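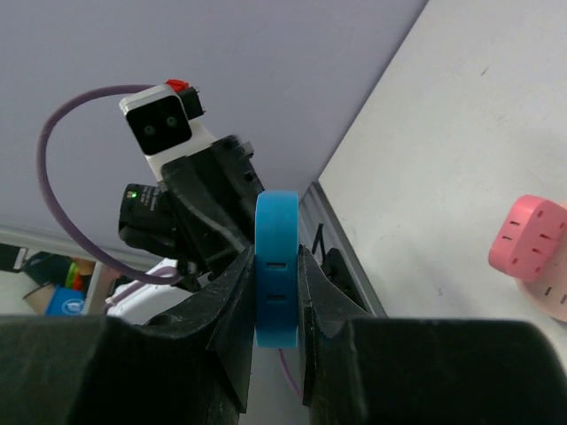 Parts note: slotted blocks, blue

The slotted blocks move to their own storage location in September. Until now they have shared a bin with the plain blocks, and the return sheets for both types have been filed under one line. The new part number for the blue slotted block is 801. Plain blocks stay at 737. Please use the new number on loan slips from September on; slips with the old number will still be processed, but they take longer to match.

Identification

The blue block is tall and narrow when viewed on its edge, with a smooth plastic surface, softly rounded corners and a slight curve to the top. Look for the two short horizontal slots, one directly under the other. Color alone is a poor guide. The same block can look lighter at one end and deeper in the middle depending on the lamp over the sorting table, and several have been set aside as mismatched for that reason. Check the slots first, then the color.

Cleaning

Warm water with a small amount of dish soap is enough for the outside surfaces. The slots hold dust and need a soft brush, worked along the length of the slot. A dry brush comes first, then a damp one. Do not use toothpicks, paper clips or screwdriver tips. They raise a burr on the lip of the slot that catches on cloth bags and on other blocks.

Alcohol wipes remove marker from the flat sides. Test one block before wiping a whole set. Adhesive from old labels comes off with cooking oil left on for ten minutes, followed by soap. Rinse well. Stand the blocks upright on a towel to drain and leave them overnight — water trapped in a slot will drip into the bag the next day and spoil the paper insert.

Handling and inspection

Hold the block by its two opposite sides and leave the top clear. Inspection goes quickly this way and keeps fingerprints off the surface being checked. Tilt it toward the lamp and look along the edge for a bow. A block that rocks when placed upright on the glass plate goes in the gray tray, with a slip saying which side was down. Light scratches are acceptable. Cracks running out from a slot are grounds for withdrawal, whatever their length.

Storage

The collection now stands at roughly 3,000 pieces, and the old deep bins have become slow to search. Slotted blocks will go into the shallow Makris drawers to the left of the sink, in a single layer, slots facing up. Put the divider in before filling the drawer. The drawer liners are cut from 6 mm felt and should be lifted out and shaken when a drawer is emptied. Mixed sets on long loan to the Flusudel branch keep their current boxes and will be re-bagged when they come back.

Labels go on the drawer front only. Nothing should be stuck to the blocks, including the small round dots used on the plain ones last year.

Replacement stock

Batelus has confirmed that the blue is still molded and that replacements can be ordered with the next general parts request. Woltska blocks are close in shape, but the corners are sharper and the blue is darker, so they should be bagged separately and marked as a second type. Send requests to Decha Nakpan with the part number, the color and the set the block is missing from.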